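## 4. What people did when the cleaner fuel arrived

I should say up front that I went to Nurkosberg expecting to write about prices. The town council had moved its low-sulfur diesel rule forward by two years, and I figured people would be grumbling at the pump. They were, a little, but mostly they wanted to talk about their old trucks (and their neighbors' old trucks, at length!).

I ended up doing 19 interviews, nearly all in kitchens, plus a long afternoon at the Heltero depot with Asuka Amano, who runs the tanker schedule there. Asuka's view was that the switch itself was the easy part. The hard part was January, when the depot had to drain and rinse its tanks while still keeping Løken and the farms up the valley supplied. For 10 days they ran both grades side by side, and drivers kept turning up at the wrong one.

What surprised me was how little the date seemed to matter to households. People knew a rule had changed, and they could tell me the bus smelled different, but only two of them could say which grade they'd been buying before. I had built half my question sheet around that, so out it went, and I started asking about receipts instead.

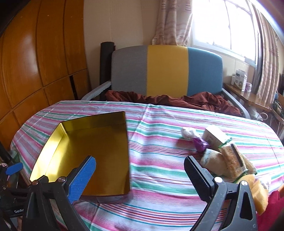

**Figure 1.** Open tin box on a striped bed sheet.

Fuel receipts turned out to be my best source by a mile, even though they're a pain to work with. The ink fades, the grade is often printed as a code, and the Grostalero station changed its codes partway through the year without posting a key. People also store them any way they like, and I got used to reading them wherever there was space: a kitchen counter, a car hood, or a bed with a tin box open on the pink and green stripes of the sheet. I copied the date, the liters and the code on the spot and left the paper with its owner. Where a code was unreadable I dropped the purchase from the price comparison but kept it for the timing work in Section 5.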